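Smudges on a white wall beside a table – wash or repaint?
Posted by Hanna Tkachuk in Walls & Paint

The wall behind my table has gone patchy. There are faint grey smudges, mostly higher up, and the surface looks uneven even where it's clean. I keep a large bowl and a clear plastic container there. The paint is a flat white from before I moved in, so I have no tin to match the colour.

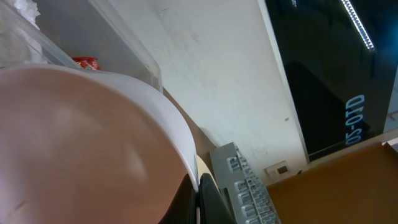 Bowl, container and the wall behind them. Outlet plate is low on the right.

I tried a dry cloth in June with no change. Is it worth washing flat paint, or does that leave shiny spots? A 3000 mL tin of white is within budget if it comes to that.

Lev Pavliuk
Wash first. Clear the table and dust the wall with a soft brush. Use lukewarm water with a few drops of dish soap, sponge wrung out hard, light strokes from the bottom up. Rinse with a second sponge and leave it overnight before judging the colour. Flat paint burnishes if you scrub, so stop when the sponge comes away clean. Keep water away from the outlet – switch that circuit off at the panel and do the area near the plate with a barely damp cloth.

If the patches are still there once dry, they are probably old touch-ups. Washing won't fix those. Sand lightly with 100 grit, spot prime and repaint the whole wall corner to corner.

Ostap Shevchuk
just paint it. did mine in 58 minutes

Nadiia Dovhaniuk
Agree with Lev, except I'd go finer than 100 on flat paint. It leaves scratches that show in side light.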